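The tank, again

Sunday, kettle on, and I've finally got round to the little cream machine on the counter. It had been nagging at me all week. Water tasted a bit flat, bit plasticky, and when I mentioned it to Patricio Gallardo (he of the spotless kitchen) he just said, when did you last wash the tank. Well. November, I think.

So off it came. Lid on while you carry it, that much I have learned. Both hands as well, it's an awkward boxy thing and the sides are smooth, nothing to get hold of.
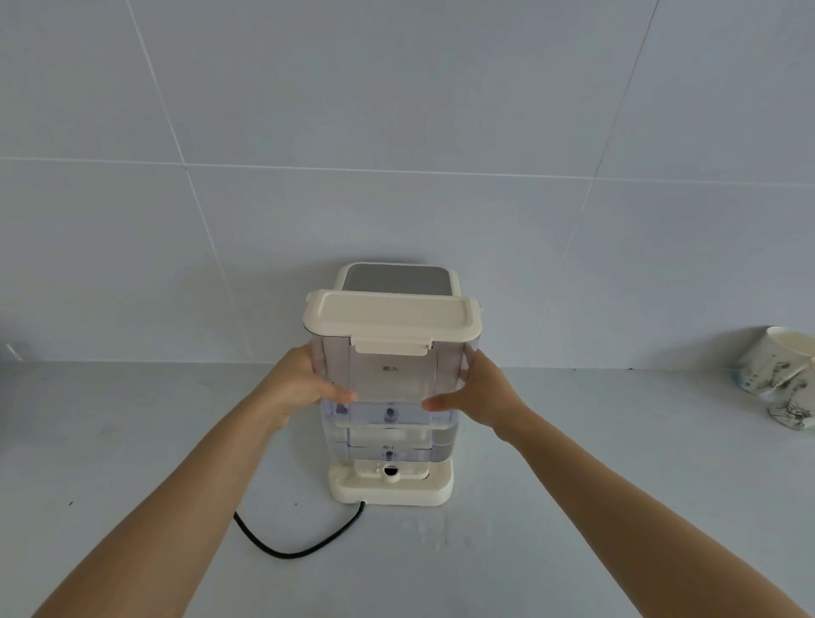

Page last changed: Sunday, 21:35

Right, what I did. Switched off at the wall first. Then tank to the sink, lid unclipped, warm water, drop of washing up liquid, a good going over with a sponge on a stick. Corners are the worst bit. There's a sort of film that gets in there which you can't see untill you run a finger along it, then you can't stop thinking about it.

The valve at the bottom needs a poke too. Gently! Patricio snapped his on the old Mosov and had to send off for a new one, 123 in parts and postage, for a bit of plastic the size of a pea. He still goes on about it.

Rinse, rinse again. I do 2 rinses with cold and then fill it and tip the lot out, belt and braces. Don't go over the 最大 line when you fill it for real (that's max, in case yours has the same).

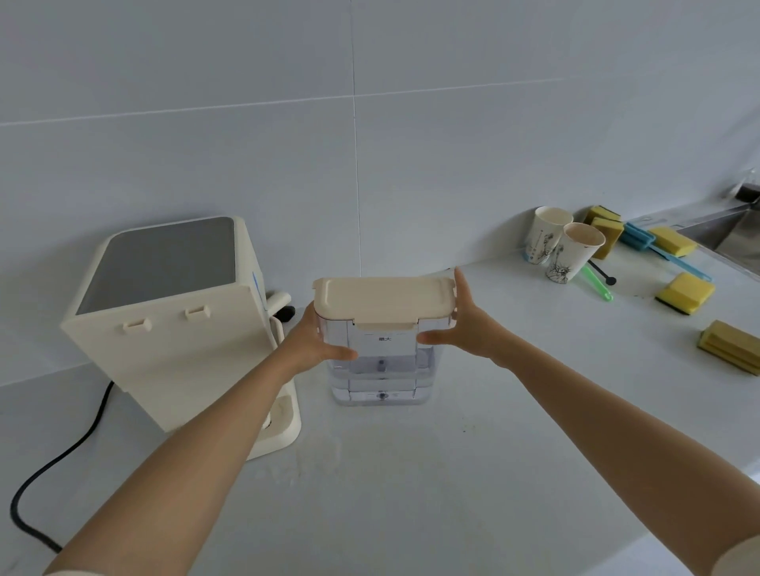 Sponges, though. I have got to stop buying sponges. The big Urnel bag was on offer at Echevarría and I can't walk past an offer, so now they breed along the back of the counter. Plan is, one for the tank and only the tank, kept somewhere else entirely. The rest can do pans and the hob. Same with the long brush, which is brilliant for cups and which I keep finding under things.

Also need to find a home for the cups. They're only paper but I like the pictures on them so they hang about far longer than they ought to.

Anyway, back to the tank. Wipe the outside before it goes home, and the bit of the machine it sits on, and keep an eye on the cable so you're not dragging it through a puddle.

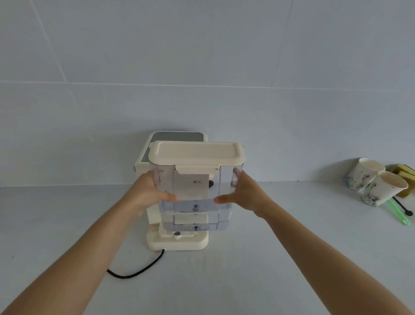 Tank and lid, in front of the machine.

Descaling is next and I'm dreading it. Got a sachet of Cumiveck stuff in the drawer, instructions in tiny print, will report back when I've found my glasses. If anyone has used it let me know if it stinks teh house out.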